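Notebook - teleop station, Kurkport bench
02/04/2026
Entry: T. Briggs

Task today: food transfer by remote control, two arms, tool in the left hand. Continuing the Olatunji set. Target count for the whole set is 3000 demos, we stand at 609 accepted as of this morning.

Setup changes

Left hand tracking offset re-zeroed before the first run. It had drifted since the last session and the thumb was closing early on the handle. Right hand left as it was, glove on. Checked both wrist cables through full travel before enabling torque. No snag at the elbow, slight drag on the left one at full reach.

Recorder is on the Vultness build again. The newer build drops the finger channels when the operator pauses for more than a few seconds, and operators pause a lot on this task.

Runs

Morning block was slow. Operator kept approaching from too high and lost sight of the plate edge behind the hand. Asked for a lower approach, parallel to the mat, then a tilt at the rim. Better after that, though the wrist pitch is close to its limit at the end of the tilt.

Rejected two demos. One had a stall in the left arm stream, the other had the right hand idle outside the work area for the first half. Instruction for the second case: right hand stays up and near the mat, even when it has nothing to do. A policy trained on wandering idle hands will wander.

Bowl placement is by eye within the middle of the grid. Start pose for the later runs: 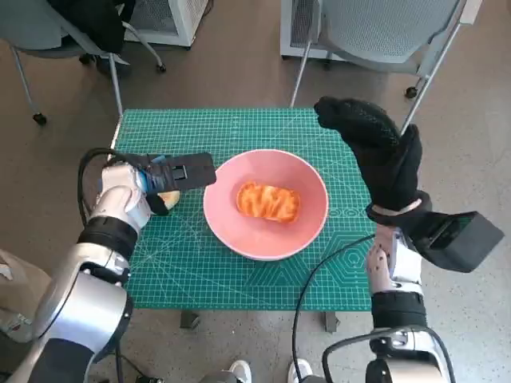
To do

- Re-route the left cable so it does not lie over the mat edge.
- Add a soft stop on left wrist pitch, up to 2 degrees before the hard limit.
- Ask Clinivent if they want the rejected demos kept. I would keep them, labeled.
- Replay this morning's accepted runs at half speed and check the finger channels against the video.
- File the Vultness bug with the log from the stalled run attached.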